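12 de febrero de 2024
Por Ylva Engebretsen
Archivado en: Orden y casa, Dormitorio

**La cama no es una estantería (pero cómo se le parece)**

Llevo desde el viernes pensando en las camas. En las camas como superficie, quiero decir, porque de dormir en ellas ya hablé en julio y me cayeron unos cuantos comentarios defendiendo el colchón duro que todavía estoy digiriendo.

Todo empezó porque fui a cambiar las sábanas de la mía y tardé más en despejarla que en hacerla. Había un cargador, dos libros, la funda de las gafas, un calcetín de lana, el mando de la tele y una bolsa de almendras abierta. ¡Y el calcetín era de mi hermana, que vive en Bergen! Lo metí todo en una caja de zapatos, hice la cama, me quedé muy contenta y por la noche volví a sacar el cargador, las gafas y las almendras. Las almendras ya en un bote, eso sí.

Mi teoría es que una cama atrae cosas porque está a la altura de la mano y no hace ruido. Dejas el móvil en una mesa de cristal y suena, te enteras de que lo has dejado. En la sábana no suena nada. Y luego está el cabecero, que hace de pared, y todo lo pequeño se va arrimando hacia allí como la arena cuando barres una terraza. Yo tuve uno liso de madera y ahora tengo uno tapizado, comprado de segunda mano a una señora de la calle Serrano que me lo bajó ella misma hasta el portal, y con los dos me ha pasado igual.

De los tapizados con canales verticales me habéis preguntado varias. Me gustan mucho, sobre todo en gris claro, que aguanta bien con sábanas crudas y no se come la habitación. La pega es el polvo en los surcos: boquilla estrecha, de arriba abajo, una vez al mes, y si se mancha, paño apenas húmedo y paciencia. El mío me costó 13 días de regateo por mensajes, pero esa historia es más larga que el propio cabecero.
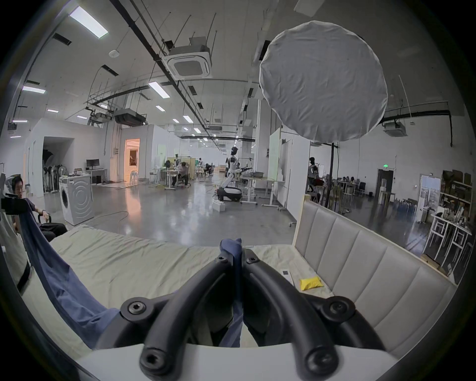
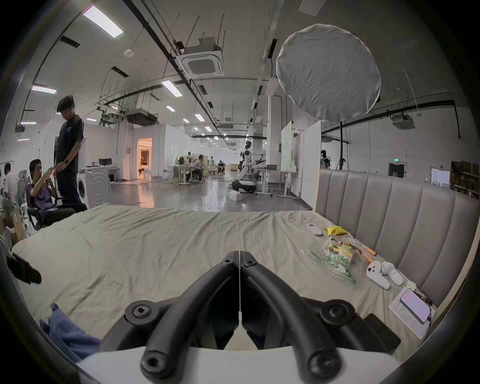 El cabecero gris y la sábana clara, arrugada, salen en las dos, y también ese paquetito amarillo que tanta rabia me da, porque es justo el tipo de cosa que yo me encuentro debajo de la almohada tres semanas después. En la segunda hay bastante más surtido: el mando del aire acondicionado, una bolsa transparente con algo de picar, el móvil encima de un papel impreso, un cargador blanco y dos mandos de realidad virtual. Me siento acompañadísima.

**Cómo despejo la mía en siete minutos**

Siete de reloj, que lo he medido (con el temporizador del horno, que se oye desde el dormitorio).

Primero va la tela. Cualquier prenda o trapo que haya encima sale antes que lo demás, aunque parezca que estorba menos, porque siempre esconde algo. Lo agarro por el centro, lo levanto despacio y lo sacudo fuera de la cama. Si lo arrastras tirando de una punta te llevas por delante los pendientes, y los pendientes acaban entre el colchón y el somier, y allí ya no baja ni la aspiradora.

Después, la comida. Toda, incluida la que está cerrada. Yo era muy de "si está en su envoltorio no pasa nada" hasta que me dormí encima de una chocolatina.

Luego los aparatos con cable, siguiendo el cable con la mano desde el enchufe. Los mandos los junto en una bandeja. La mía es de Hidico, la pequeña, y lleva conmigo tres mudanzas. Caben cuatro mandos en fila y las gafas atravesadas, y cuando ya no cabe nada más sé que me toca repartir cosas por la casa.

Los papeles los dejo para el final y los leo de pie. Si me siento en la cama a leerlos estoy perdida, ya os lo digo.

Y entonces estiro la sábana. No la plancho, no la he planchado nunca. La rocío con un poco de agua, tiro de las dos esquinas de los pies a la vez y paso el antebrazo desde el cabecero hacia abajo. Queda bastante lisa, y con la colcha puesta ni se nota. Para las manchas del borde uso el jabón en pastilla de Clenura, frotado en seco antes de lavar.

Me preguntaba Bea en el último post qué hago con el cesto de la ropa. Lo he cambiado de sitio otra vez, ahora está detrás de la puerta, y la puerta ya no abre del todo. El jueves pruebo a ponerlo en el pasillo y os cuento.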